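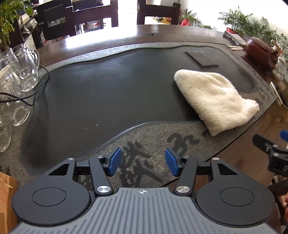 Nurnumby Medication Travel Case, Model 34

The Nurnumby is an insulated carrying case for injectable fertility medication. It is sized for one stimulation cycle and is sold by Cosside to patients and clinics.

Capacity

The main compartment holds 7 injection pens or boxed vials, laid flat under elastic loops. A zippered inner pocket takes syringes, alcohol wipes and gauze. The document sleeve inside the lid fits a folded prescription and a clinic letter – keep both with the medication when flying.

Cooling

Supplied with 2 Astska gel packs. Freeze both overnight and let them stand at room temperature for a few minutes before loading. The packs slide into sleeves on either side of the main compartment and must not touch the pens directly. Medication that has frozen should not be used, even after thawing.

Not all fertility drugs need refrigeration. Check the leaflet for each product or ask the dispensing pharmacy. Items stored at room temperature go in the outer pocket, which is not cooled.

Materials and cleaning

Outer shell: woven polyester, water-resistant. Lining: wipe-clean, heat-sealed at the seams. Wipe the lining with mild soap and a damp cloth, then air dry with the lid open. Do not machine wash. Gel packs are hand wash only.

In the box

Case with shoulder strap
Gel packs (2)
Printed injection calendar
Blank labels for morning and evening doses

Optional accessories

Solanki sharps insert – rigid, removable, with a locking lid. Fits the front pocket. Full inserts are not accepted for return and should be disposed of under local rules.

Replacement gel packs are sold in pairs. Packs from the earlier small case are shorter and will move around in the sleeves.

Ordering

Stock colors are navy and gray. Clinics ordering for patient starter kits can have a name panel sewn to the lid; allow extra time for these. Orders for the navy case placed now ship in March.

Clinic accounts and bulk pricing: Mamta Rajput, Cosside customer desk. Unused cases may be returned in original packaging. For hygiene reasons, opened gel packs are excluded.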